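Moving back after years away - am I kidding myself?
Forum: Living Abroad > Going Home

basow_north
Posted 14/06/2026
We left Basow when the kids were small and every visit since has made me weepy at the train station. Now my husband wants to go back for good in July. I love the place. I also remember the mayor, the potholes and being asked my religion by a plumber. Has anyone done this and not regretted it?

flinel60
I don't trust weepy. You're a guest when you visit, so people feed you. Try renewing a license there. I spent 400 on stamps and forms in Trirkov and got a letter saying I'd used the wrong stamps.

tzanetos_k
Disagree with flinel60. Every country has bad offices. We went back, and the neighbors still argue with me about politics on the stairs at 60 decibels over the limit. I missed that. Went to a cousin's engagement party last week and both sides of the family danced.

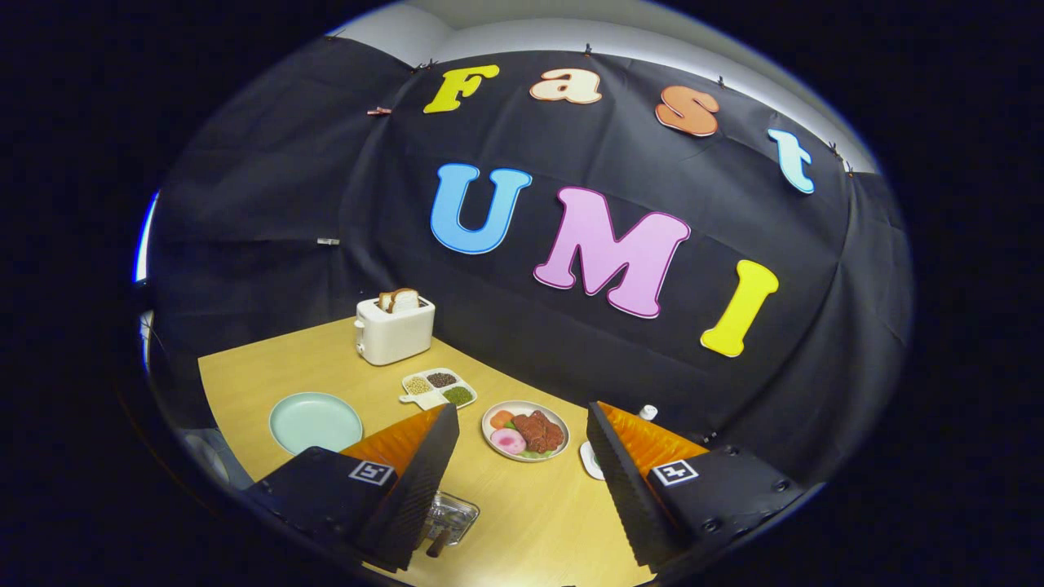 Colored letters on the black cloth

flinel60
One party. Ask the cousins how they vote and see who's still dancing.

tzanetos_k
I did ask. We yelled, then we ate.

basow_north
That sounds like my family - and it's half of why we left. I'm going to rent for the summer before I sell anything.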